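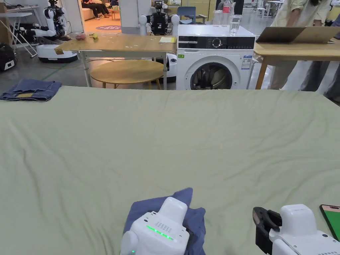
Crumpled blue garment on a sage-green sheet.

Test Technician, Seats and Interior Trim
Skarstead Vehicle Engineering, Aasen site
Full time, permanent. Start in February or by agreement.

Skarstead carries out durability and validation work on passenger car interiors for carmakers and seat suppliers. The Aasen site is hiring two test technicians for the seat and trim group. The group has eight people and reports to Gunvor Kvam, lab manager.

Current work is split between front seat structures for a compact electric hatchback and a second-row bench for a midsize wagon. The wagon program, Skustero, moves from prototype to pre-production parts during the hiring period, and both positions will spend most of the first year on it.

Duties
Set up and run entry and exit wear tests, cushion fatigue tests and backrest load tests to the customer's test plan.
Install seats on fixtures, check H-point and torque all mounting bolts to the setup sheet.
Run heat and cold cycles in the walk-in climate chamber.
Log force, travel and temperature data, and flag drift before the test block closes.
Tear down finished samples and record cover wear, foam loss, broken welds and noise.
Write the first draft of the test report. A test engineer edits and signs it.

Required
A two-year technical degree, or equivalent shop experience in automotive, heavy truck or rail.
Ability to read part drawings and basic tolerance callouts.
Working knowledge of load cells and displacement sensors.
A valid driver's license, manual transmission included.
Able to lift seat assemblies with a second person or a hoist.

Useful but not required
Experience with Niteck data loggers. Training is given on site.
Squeak and rattle work, either on a shaker or on the road.
Airbag handling certificate.

Hours
The day shift starts at 7:30 a.m. Long fatigue runs can go over 3000 cycles between inspections, so some evening checks are needed – these are shared across the group and paid at the overtime rate. Travel to customer sites is limited to nine days a year.

How to apply
Send a resume and a short cover note to Margit Viklund in personnel. State your earliest start date and any test rigs you have run without supervision. Technical questions about the position go to Segundo Cáceres, senior test engineer. The first interview is by phone. The second is held at Aasen and includes a practical fixture setup and a lab tour.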